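Calibration Belongs in Version Control

By Refilwe Sithole
Opinion, December 2021

The software that turns a human demonstration into a robot policy has three parts that receive attention and one that does not. Papers are written on the learning method. Engineers are hired for the planner and the controller. The fourth part, the set of numbers that relates a camera to a gripper and a gripper to the room, is usually kept in a file on the computer of whoever measured it last. It is the position of this essay that such files should be treated as source code, with the same review, the same history and the same right to be rejected.

The argument applies with particular force to demonstrations recorded with hand-held grippers. In that arrangement no arm reports its joint angles. The position of the tool must be recovered from images, from printed markers, or from both, and every later stage of the software accepts the recovered position as fact. A controller can reject a command that exceeds a joint limit. A planner can reject a path that crosses a table. Neither has any means of rejecting a trajectory that is smooth, plausible and displaced by the width of a finger.

At Illard, where I have overseen the tooling group for several years, we learned this at some expense. In October we withdrew 59 recordings from a training set of 200. The motion was good and the operators had followed the protocol. The transform between camera and fingertips, however, had been carried over from an earlier mounting bracket, and the loader had accepted it without complaint. The policy trained on the full set closed its fingers short of the object in a manner that three engineers, working separately, attributed to the controller. They adjusted gains. One of them rewrote a filter. The filter was a sound piece of work and remains in use, but it had no bearing on the fault.
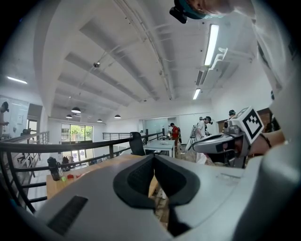 What the loader lacked was any notion that a calibration has an identity. It read a matrix, found that the matrix was well formed, and proceeded. Under the scheme we have since adopted, each calibration is a small record with an author, a date of measurement, the device to which it applies and the residual error at the time it was made. A recording refers to that record by its hash. When the reference is missing, or names a different device, the import stops. The program does not substitute a default and it does not search for the nearest match.

My colleague Gerrit Mokgethi has objected to this rule, and his objection deserves a fair hearing. He maintains the Fuvley pipeline, which takes in material from several sites, and he holds that a strict import discards usable work. An operator's time is the costly part of any demonstration. If a transform can be estimated afterward by optimization over the whole recording, he argues, then the software should make the estimate and continue. He has shown that such estimates are often very good.

I do not dispute the quality of his estimates. My concern is with the word "continue." An estimated calibration should enter the archive under its own name, marked as estimated, and a person should have to ask for it. If the substitution occurs silently inside an import script, two recordings that appear alike in the index will rest on different assumptions, and the difference will surface months later as an unexplained property of the policy. By that time the script will have changed as well.

The matter of clocks is closely related. A tool that carries its own camera produces images on one schedule, while finger width may be sampled on another and an external tracker on a third. It is common practice to align these streams once, at import, and to save only the aligned result. We did so ourselves until this year. The raw timestamps should be retained in every case, and the alignment should be stored as a separate step that can be run again. Storage is a modest cost beside a repeated collection. Two tools at work in the same room make the point more pressing — a small error in the offset between them becomes an error in the apparent coordination of the hands, and a policy will learn that error faithfully.

Some readers will answer that better learning methods will make such care unnecessary. Large models tolerate noise, and there is published work to support the view. But noise varies from one sample to the next, and an old bracket offset does not. It is the same in every sample it touches, and no quantity of data collected under it will average it away.

There is also a question of staffing. Tooling engineers are seldom named on results, and in many groups the work falls to the newest member, who leaves for other duties once it begins to run well. At Illard the calibration archive now has a permanent owner, and a change to a record requires approval from someone who did not make the measurement. The requirement was unpopular at first. It adds a short delay to the start of a session whenever a camera is remounted, and operators who are ready to work do not enjoy waiting for a signature.

I would ask other groups to begin with the loader. Remove the default transform from the code, run the import over the existing archive, and read the list of failures before repairing any of them. Ours ran to several pages, and the oldest entry on it was a file I had written myself.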